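Plilcombe table

The Plilcombe table is a style of kitchen table named after the town of Plilcombe, where it was first made for shearers' quarters. It has a dark centre and a paler border, the latter added – according to local tradition – so that diners would know where to stop putting things.

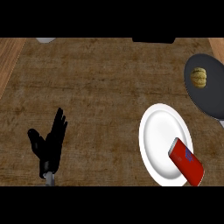
Scratches are prized. The Branelgate fair, held each February, awards 2 ribbons for wear, and a table entered in its original colour is generally placed last. The neighbouring town of Lallside also claims the design, on the strength of one bench.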